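Bomley 住宅研究中心“租住家庭室内色彩与日常起居”课题受访者招募公告

发布日期:2022年5月26日

一、课题背景

Bomley 住宅研究中心(以下简称“本中心”)现面向社会公开招募“租住家庭室内色彩与日常起居”课题受访者。本课题为期两年,由住宅使用研究室承担,主要考察租住家庭在入住以后对墙面色彩、家具陈设及照明所作的调整,以及上述调整与居住者起居习惯、租约条件之间的关系。

长期以来,关于住宅室内色彩的研究多以自有住房为对象,样本取自新近装修完工的住宅。租住家庭受租约约束,改动范围有限,且在租期届满时往往须恢复原状,其选择的依据与自有住房家庭存在明显差别。本中心于今年4月完成第一阶段问卷调查,回收有效问卷1,243份。问卷结果显示,受访家庭对墙面的改动意愿与实际改动之间差距较大,其原因难以单凭问卷说明。为此,本中心决定开展第二阶段入户访谈。

二、招募名额与地区

第二阶段拟招募100户家庭,分布于 Zindwood、Tavares 及 Dudwood 三个片区。各片区名额由课题组依据第一阶段问卷的住户构成分配,报名人数超出名额时,按房屋类型、租期长短及家庭人口分层后随机抽取。未获抽中者列入候补名单,候补资格保留至访谈阶段结束。

三、报名条件

申请参加者应同时符合下列各项条件:

(一)年满十八周岁,为现住房屋租约的签约人或经登记的共同居住人;

(二)在现住房屋连续居住满六个月,且剩余租期不少于六个月;

(三)现住房屋位于上述三个片区之内,为独立成套住宅,集体宿舍及短期出租房屋不在此列;

(四)能够以中文或英文接受访谈;

(五)同意访谈人员入户,并同意对起居室、卧室或走廊中至少一处进行墙面色彩测量。

第一阶段问卷的填写者可以报名,但不享有优先资格。同一户家庭限一人报名。本中心在职人员及其直系亲属不得参加。

曾对墙面进行粉刷、贴纸或其他改动的家庭,以及未作任何改动的家庭,均在招募范围之内。申请人不必事先征得房东对参加本课题的同意,但租约中对外来人员入户另有约定的,应自行确认并遵守有关约定。

四、参加内容

受访家庭须完成以下三项工作:

1. 首次入户访谈。时长不超过九十分钟,内容包括居住经历、租约中有关装饰与修缮的条款、墙面及照明的使用情况,以及家庭成员对各房间色彩的看法。访谈全程录音,受访者可随时要求中止录音。

2. 起居记录。首次访谈后,由受访者连续23天填写记录册,每日记载各房间的主要使用时段、开灯时段及所进行的活动。记录册由本中心提供,每日填写所需时间在十分钟以内。家庭成员可以代为填写,但须在相应栏目中注明。

3. 回访。记录册收回后两周内进行,时长不超过六十分钟,主要就记录册中的内容作补充询问,并请受访者对课题组整理的访谈摘要进行核对。

墙面色彩测量使用接触式测色仪,不会在墙面留下痕迹。测量前访谈人员将向受访者说明测点位置,受访者有权拒绝其中任何一处。对于同一墙面上下分色、局部分色或存在补漆的情形,课题组将分别测量并记录各部分色值,同时记录分界位置的高度。受访者无须为此移动大件家具。

五、报酬

完成全部三项工作的家庭,可获得报酬700元,于回访结束后十五个工作日内以银行转账方式支付。仅完成首次入户访谈后退出者,按全额的三成支付;完成首次访谈及起居记录而未参加回访者,按全额的七成支付。报酬依法应缴纳税款的,由本中心代为办理申报。

六、个人信息保护

本中心仅为研究目的收集和使用受访者信息。访谈录音在转写完成后以编号保存,姓名、住址及联系方式与访谈资料分开存放,仅课题负责人及指定的资料管理员可以查阅。公开发表的成果中不出现可识别受访者身份的内容,房屋位置仅标注至片区一级。

受访者有权在回访结束后三十日内要求删除本人资料,无须说明理由,已支付的报酬不予追回。本中心不向房东、中介机构或物业管理单位提供任何有关受访家庭的信息,包括其是否参加本课题。

七、往期受访者意见

本课题正式招募前,课题组曾在 Tavares 片区进行小规模试访,并就访谈安排、提问方式及记录册设计征求了受访者意见。以下摘录已征得本人同意。

深蓝与浅色上下分色的墙面,属于本课题所关注的分色做法之一。

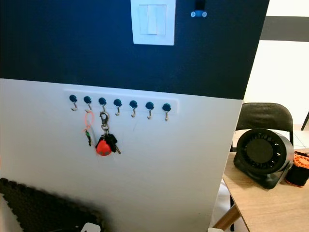 Lajos Bodnár 表示,访谈中最难回答的是为什么选择某种颜色,他当时考虑较多的是退租时要刷几遍才能盖住,颜色本身倒在其次;他建议访谈人员先问租约,再问喜好,并希望记录册每页多留几行,供家中其他人填写不同意见。

课题组已据此调整访谈提纲的顺序,将租约条款部分移至喜好部分之前,并在记录册中增设“其他家庭成员意见”一栏。另有受访者提出首次访谈时间偏长,正式访谈中将在第四十五分钟前后安排休息,休息时间不计入访谈时长。

八、报名方式

有意参加者可通过以下任一方式报名:

(一)登录本中心网站,在“课题招募”栏目填写报名表并提交;

(二)前往本中心一层接待处领取纸质报名表,填妥后当场交回或邮寄至住宅使用研究室;

(三)在 Zindwood 或 Dudwood 片区图书馆服务台领取并交回纸质报名表。

报名表须如实填写房屋类型、入住时间、剩余租期及家庭人口。报名阶段无须提交租约复印件,入选家庭在首次访谈时出示租约原件供核对即可,访谈人员不得拍摄或留存。

报名期限为自本公告发布之日起三十日。课题组将在报名截止后十个工作日内以电子邮件或电话通知入选家庭,并商定首次访谈时间。访谈可安排在日间或晚间,最晚开始时间为十九时。

九、其他事项

访谈人员入户时两人同行,佩戴本中心工作证,并携带加盖公章的课题说明书。受访者对来访人员身份有疑问的,可致电本中心总机核实。访谈人员不会向受访者收取任何费用,亦不推介任何装修服务或商品。

需要手语翻译、轮椅通行协助或其他便利安排的申请人,请在报名表备注栏中写明,所需费用由本中心承担。

本公告由 Bomley 住宅研究中心住宅使用研究室负责解释。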